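Support > Planning and Purchasing > Budget FAQ

We use cookies to remember your region and currency. Accept | Manage settings

Buying your first bench arms: common questions

How many arms should I budget for?
Most Landside customers start with 2 arms on one table. A single arm is cheaper, but it can't hold a bag while something is poured into it, and many teams come back for the second one before the first year is out. Ordering both together saves one freight charge.

What does the starter quote leave out?
The table, the mat, the computer and anything the arms will pick up. Grippers are included. Cameras are quoted separately, and you can supply your own.

Should we choose Custaron or Pereyra grippers?
Custaron fingers open wider and suit bowls, boxes and clothing. Pereyra fingers are narrower and better for small parts. Both fit the same wrist plate, so you can change later and pay only for the new gripper.

How long is delivery?
Allow 17 working days from deposit to dispatch. Orders placed in July take longer — the Vodico warehouse does its stock count that month.

Can we lease?
Yes, for terms of up to 3 years. Service is included in the lease. Replacement fingertips are not.

How much should we set aside for consumables?
Fingertips wear faster than people expect. We suggest one spare set per arm at the time of order. If your trials involve pouring or scooping, add a line for fill material and for cleaning supplies.

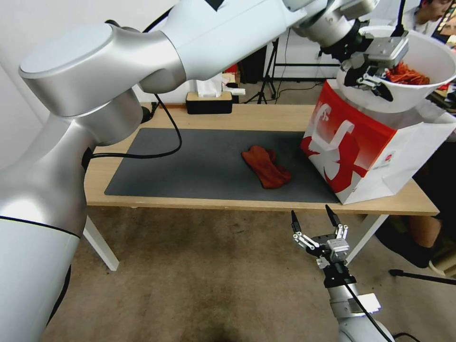

Trial items are the smallest line in most budgets and the one most often forgotten. You don't need special parts. A plastic bowl with something shredded in it, a paper shopping bag to tip it over, a work glove and a box of tissues give you hard, soft and floppy items for very little money. Buy several of anything made of paper. Also measure your table before you order: a large mat takes up most of the top, and a bag that has to stand beside it can end up slightly over the front edge.

Do we need a special floor or room?
No. Carpet is fine if the table legs are level. Leave space behind the table for tripods and cases, and plan where the cables will run. Extension cables are sold in the accessories section.

Is training included?
One remote session is included with each order. On-site training is charged by the day plus travel.

Can we return an arm?
Unused arms can be returned in the original packing, less a restocking fee of $100 per arm. Keep the foam inserts. We can't accept an arm without them.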